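Procurement Support Desk
Ticket 665: Gripper selection and simulation licences, Plornard handling cell
Status: Open, awaiting budget holder
Raised by: Zarmeena Tarar, Equipment Planning, Ardale site
Assigned to: Wajid Memon, Automation Support
Priority: Normal

Summary of request

The Equipment Planning office wishes to confirm the specification of the parallel gripper for the Plornard handling cell before the April purchasing round closes. The original estimate allowed for one arm, one gripper and 14 simulation licences. The supplier, Lozano, has since quoted for a longer finger set at additional cost, and the office asks whether the longer set is required or whether the standard set will serve for the small tapered parts.

A second matter concerns the licences. The trial installation at Ardale shows rough edges on rendered surfaces, and the requester asks whether new graphics hardware must be added to the budget.

Initial response

The request has been accepted. Purchase of the longer finger set should not proceed until the reach and opening have been checked in simulation against the part drawings. The requester is asked to supply the current drawing of the tapered part, the quotation from Lozano, and a view from the gripper camera with the fingers open and the part between them.

The requester is also asked to state whether the licence figure of 14 includes the two seats already held by the training section. The budget sheet and the covering note do not agree on this point.
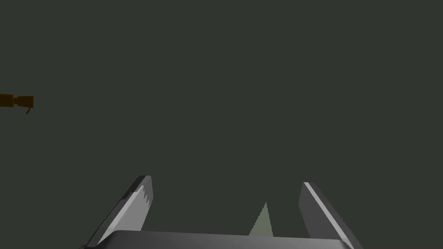
Entry by Wajid Memon, Automation Support
Ardale site, 10.40

The view has been reviewed together with the drawing. The fingers are open, with the small green part standing between them and its point below the level of the fingertips. The part lies nearer to the right finger than to the left. The view alone does not settle the question of finger length, as the base of the part is hidden behind the palm and no scale is shown. Measurements must be taken from the model itself.

With regard to rendering, the saw-tooth pattern along the upper inner edge of the left finger is a matter of display quality. A milder stepping can be seen on the left edge of the green part. The smoothing setting should be raised and the view rendered again before any expenditure on graphics hardware is considered. A line for such hardware should not be entered in the budget at this stage.

The brown item at the far left does not appear in the parts list supplied with the ticket. Please confirm whether it belongs to the cell layout. If it is a fixture that will have to be bought, it requires its own line and a supplier reference.

Actions requested

1. Record the finger opening, in millimetres, from the model at the position shown.
2. Record the clearance between the top of the part and the palm at the intended gripping height.
3. Repeat both readings with the longer finger set loaded.
4. Identify the brown item and state whether it is to be purchased.
5. Confirm the licence count.

Entry by Zarmeena Tarar, Equipment Planning
14.15

The licence count has been checked. The figure of 14 includes the two training seats, so 12 new seats are to be bought. The covering note will be corrected.

The measurements have been passed to the layout team, who hold the current model. They have also been asked about the brown item. Lozano has agreed to hold its quotation for 34 days. Doltow has been invited to quote for an equivalent standard set, and its reply will be attached when received.

Please advise whether the arm may be ordered separately in the meantime, as its delivery period is the longest in the schedule.

Entry by Wajid Memon, Automation Support
15.05

The arm may be ordered separately, provided that the mounting plate is left off the order. The plate depends on the gripper chosen, and the two suppliers use different bolt patterns. The budget holder should be told that the plate remains an open cost.

The ticket will stay open until the readings under actions 1 to 3 have been attached. Any change to the quotation should be recorded here and not sent by separate message.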